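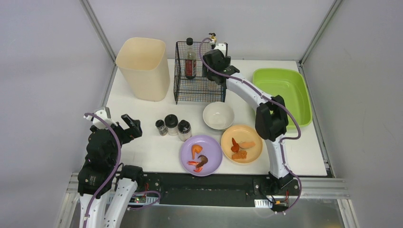 旧表新主：二手测试仪器的第二春

Prarilville的二手仪器市集每年一月开门，早上六点半就有人打着手电在摊位间翻找。翻找的人多半穿着深色羽绒服，口袋里揣着一节九伏电池和一对鳄鱼夹，神情很像去相亲：嘴上说随便看看，眼睛已经把对方的后面板检查完了。

这一届的登记册上有3,853件仪器，从示波器、信号源到一台体积与冰柜相当的阻抗分析仪。后者标价低得可疑，走近才看见纸条上的小字：自提，楼在四层，无电梯。

二手仪器是个奇怪的行当。汽车开出展厅就跌价，仪器也跌，可跌到某个点忽然就不动了，过几年甚至往回爬。原因说起来有些伤感。新机型屏幕大，能触控，能联网，还能在你赶着出数据的时候弹窗提醒固件更新；老机型只有旋钮，拧下去有一声闷响，十五年前怎么响，现在还怎么响。不少工程师愿意为这一声多掏钱，报销单上写的理由则是“兼容既有测试流程”。

买家大致分两路。一路是小工厂和维修店，预算紧，要求清楚，问完带宽问底噪，问完底噪问能不能再便宜点。另一路是爱好者，预算更紧，但对此缺乏认识。他们家里已经有一台频谱仪，用来检查另一台频谱仪。

Gonier夹在这两路人中间做生意。这家公司从停产的产线和搬迁的实验室里整批收货，翻新以后再卖，仓库在Narkent城外，以前是个冷冻水产库，夏天潮气一上来，货架之间还有一点淡淡的鱼味。公司网站上从不提这件事，老客户却把它当成防伪标志：开箱没有鱼味的，反倒要打电话去问一声。

翻新的流程并不浪漫。机器进门先不通电，开盖，吸尘，看电解电容有没有鼓包，看后备电池有没有漏液。漏液最要命，一颗几块钱的纽扣电池能慢慢啃掉一整块主板，速度刚好让你在过保后发现。看完才上隔离电源，电压一点点往上推，旁边的人会不自觉地往后退半步。接着是清洁旋钮，换风扇，把前任用记号笔写在机壳上的“勿动！！”擦掉。这行字擦起来特别费劲，前任显然是认真的。

最后贴上成色标签。成色分级大概是这个行业最有文学性的部分。“九成新”指的是有人用过；“正常使用痕迹”指的是有人摔过；“功能完好，外观如图”，请把图放大；至于“未测试”，一般是测试过了。Gonier的分级只有2档，能用和零件机，据说早年还有第三档叫“看缘分”，引来的邮件太多，撤了。

价钱之外，买家最容易忽略的是那些不在机器里的东西。探头、电源线、机架耳、软件授权，样样单算。一台成交价800的老示波器，配齐原厂探头以后，总价往往让人想起当初为什么没有买新的。软件授权更麻烦，有些选件跟着机器走，有些跟着原公司走，而原公司可能已经不在人世。买之前请卖家开机，拍一张选件列表的页面，这个要求很正当，对方若是开始聊天气，就可以去看下一家了。

还有运输。Hamada是市集上的常驻货运商，专跑精密设备，他们的柜台上摆着一排展品，都是别家运坏的：一只弯成问号的BNC接头，一块裂成地图状的显像管面板，一个里头塞满报纸的纸箱，报纸倒是完好无损。柜台人员给出的建议很朴素，双层箱，四面留足缓冲，旋钮朝上，手柄不要当受力点。他们也承认箱子外面贴“易碎”有没有用很难讲，有的搬运工看到会放轻手脚，有的会把它理解为一种挑战。

说到底，二手仪器能不能买，要看你拿它干什么。排查故障，教学，在家里研究一台收音机为什么唱歌走调，旧机器绰绰有余。要出具给客户看的数据，就得把送检的钱和时间一并算进去，并且做好心理准备：有些机型已经没有地方肯接，备件断供，连维修手册都只剩一份扫描版，关键那页夹着某人的午餐收据。

第一次逛的人不妨带上这几样：手电，保险丝，一个已知好坏的信号源，一份写明最高出价的纸条。纸条最好交给同伴保管，自己保管的话，到中午那个数字通常已经被划掉重写过。

下午快收摊的时候，价格开始松动。我在最里面那排看中了一台台式万用表，7位半，荧光屏略暗，机壳上贴着一张褪色的资产标签。摊主开了一个价，我还了一个，他又开回原来那个，我们都对谈判的结果表示满意。表现在放在我书桌上，旁边是另一台万用表，两台测同一节电池，最后两位读数从来没有一致过。

我正在考虑买第三台。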